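Daltwood Kit & Laundry Notes
2019-03-15

Right, quick one this time as I'm writing it between the under-12s and the bus. Kit wash. I know, I know. But after February and all that mud I've had more messages about this than about the fixtures, so let's get it written down in one place and then you can stop texting me at eleven at night.

First thing — turn everything inside out before it goes in. Shorts, tops, tracksuit tops, the lot. Zips done up, velcro shut. Velcro left open will chew the front of a shirt to bits in one wash and we've lost two of the Núñez shirts that way already this season. Those were the good ones too, the ones with the proper collar.

Second thing, mud. Let it dry. Properly dry, hang it over something and leave it overnight, then take it outside and bash it. Most of it drops off. If you put wet mud straight in the machine you are just making soup and then wearing the soup.
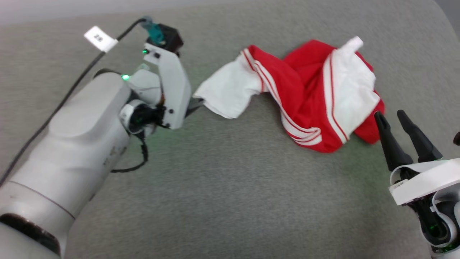
Anything with red in it goes on its own for the first few washes. Cold. No exceptions, even if the label says 40. The away kit has red and white in the same garment, which was a daft choice and yes I said so at the time, and if it sits damp in a bag the red walks into the white. Seen it happen in an afternoon. So: out of the bag when you get home, not when you remember on the way to the next match.

If it has already run, don't tumble it. Heat sets the dye and then you've had it. Wash again straight away, cold, with one of those colour catcher sheets, and again if you need to. Ignacio Lagos reckons a long soak in soda crystals brings the white back and his daughter's kit does look better than mine, so give it a go.

Softener — no. Stop it. It coats the fabric and then the sweat doesn't go anywhere and the whole lot smells worse by half time than it did before you washed it. Half a cup of white vinegar in the drawer does the job and no, you can't smell it after. Bit less powder than you think as well, most of us use far too much and it stays in the seams.

Grass stains: dab of washing up liquid, old toothbrush, leave it while you have your tea. Blood: cold water only. Never hot!! Chewing gum goes in the freezer and then you pick it off. The stuff they use for the pitch lines is a pain, brush it off dry and don't rub.

Drying. Line if you can, and out of full sun for the dark stuff. If it's indoors don't hang it on the radiator, it wrecks the elastic. The printed numbers crack if they get too hot, and please never iron over one, not even with a tea towel on top. We had a 53 that melted clean onto somebody's ironing board and I still get asked about it.
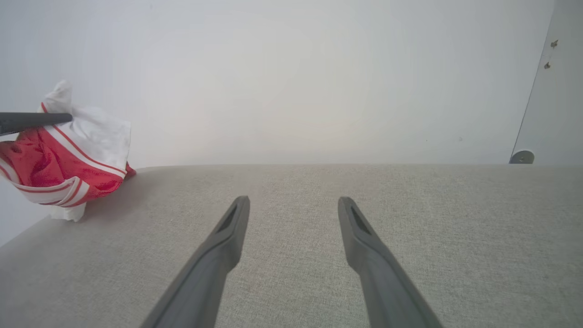
Pale grey upholstery, plain white wall behind.

Where to fold it is your own business but do fold it. Shorts in half, legs together, waistband over. Tops face down, sleeves in, then up from the bottom. Kit that's been balled up in a drawer comes out looking like it's been slept in and the ref at Gumport had words last time about shirts hanging out and all sorts.

Now the bags. The Hutico ones with the mesh end are back in stock in the hut and they're worth it just for the air getting in. The old plastic lined ones are fine for boots, awful for everything else. Please write your name in the bag AND in the kit, there's a laundry pen on a string by the tea urn. Initials are no good, we've got three JWs.

Kit number 2971 on the old stock list is a goalkeeper top, green, long sleeve, adult small. If anyone has it at the back of a cupboard I would love it back, it's the only one that fits the new keeper and she's been playing in a borrowed one since Febuary.

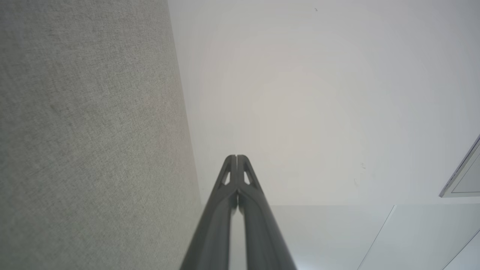 Grey woven fabric up close, with a white ceiling beyond.

Lost property, last call. Two shinpads that don't match. A water bottle with no lid. One very nice glove. A towel which I'm not touching, whoever owns it needs to come and get it themselves. All on the hook behind the door until the Gumport game and then it goes to the charity shop (not the towel).

Patches and repairs — small holes can be sorted if you catch them early, so don't leave a pulled seam till it's a big gap. Elastic gone in the waist is a five minute job with a safety pin and a new length, bring it along and I'll show you how. I've got plenty of black thread, short on red if anyone has any going spare.

End of season hand-in is same as last year. Washed, dry, folded, named bag, sizes together. If it comes back wet it goes home again with you. Spares are in the blue crate, sign the sheet if you take any.

Bus is here. Mud off your boots before you get on it please.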